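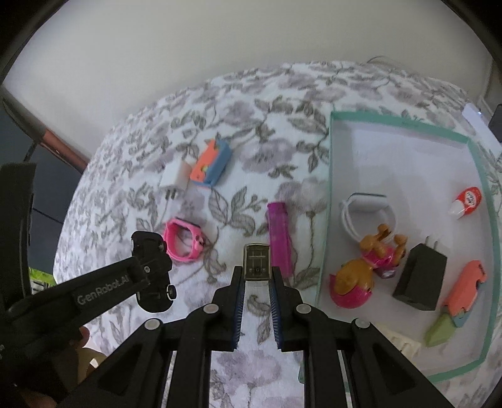 Picking small items off a patterned bedspread, with the tray to the right. Wrist view from the hand-held gripper.

Skaker Sort 4
Grasp planning and clutter perception for two-finger grippers

Sold and supported by Stonier. Page text by Tirta Ginting, applications desk.

We have sold grasp planners for long enough to be wary of the word "any". Any object, any surface, any light. Skaker uses it on the box, and we asked them to take it off. They haven't. So read this page before you read the box.

What it is

Sort 4 is a software package. It takes the view from a wrist camera, splits the clutter into separate items, proposes grasps for a parallel or near-parallel two-finger gripper, and passes a ranked list to your controller. It does not include a controller. It does not include a gripper, a camera or a computer either, and we get returns every month from people who thought it did.

Where it does well

Blocky items with clear edges, lying apart from each other. Chargers, small boxes, chunky plastic toys. On our own bench set of 40 household items, Sort 4 proposed a usable first grasp on 36. That is a good score, and it is also our bench, our lamps and a plain gray mat. Brinetti's planner got the same 36 on the same bench, for less money. We sell that one too.

The reason to pay more for Sort 4 is the segmentation. Printed fabric has always been where these packages fall apart: a leaf on a bedspread has an outline, a shadow of sorts and a believable size, and older versions of Sort would happily plan a grasp on one. Version 4 mostly stopped doing this. Mostly. If the cloth is pulled tight it treats the print as print. If the cloth is bunched up, expect the odd grasp on a fold.

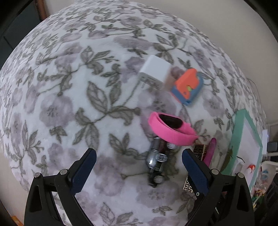 Loops are the other weak spot. A soft band lying on its side has a hole in the middle, and the planner has to decide whether to pinch one wall or close on the whole thing. Sort 4 ranks both and gives them nearly the same score, so the choice flips from one cycle to the next. There is a setting called "prefer wall" that pins it down. It is off by default and we would like to know why.

Overlap is handled by a separate pass, which looks for the item on top and goes for that one first. It works when the items differ in color. When a shiny metal thing is tucked partly under something else, the outline gets guessed, and the confidence number next to the guess is far too high. Don't gate your safety stops on that number.

The wide lens question

Skaker says the package supports fisheye lenses. It does, after calibration. The calibration tool is a separate download, it wants 21 views of a printed target, and it fails without a message if one of them is blurred. Set aside a morning. Straight edges near the rim of the view – tray walls, bed edges – will still come out a little bent, and placing an item right up against one is a gamble.

Learning from demonstrations

New in this version, and the part the brochure is loudest about. You record a person doing the picking with a hand-held gripper, and Sort 4 tunes its ranking from the recordings. We tried it. The ranking did shift toward the way our people pick. It also picked up their habits, including one colleague's fondness for grabbing everything from the left. Review your recordings before you train on them – the tool will not do it for you.

What you need

A Linux machine with a recent graphics card
A wrist camera with a fixed mount
A gripper profile (Hirvonen two-finger models are included, others you write yourself)
More than 4 hours, whatever the quick start guide tells you

Licensing

Per arm, per year. Hand-held recording units do not count as arms. We had to ask twice and now have it in writing; a copy goes out with each order.

Trial

Ask for the trial before you buy. Bring your own objects and your own background, the uglier the better. Our demo room is open on Monday afternoons, and Tirta will run your items through both Sort 4 and the Brinetti package and send you the logs from each.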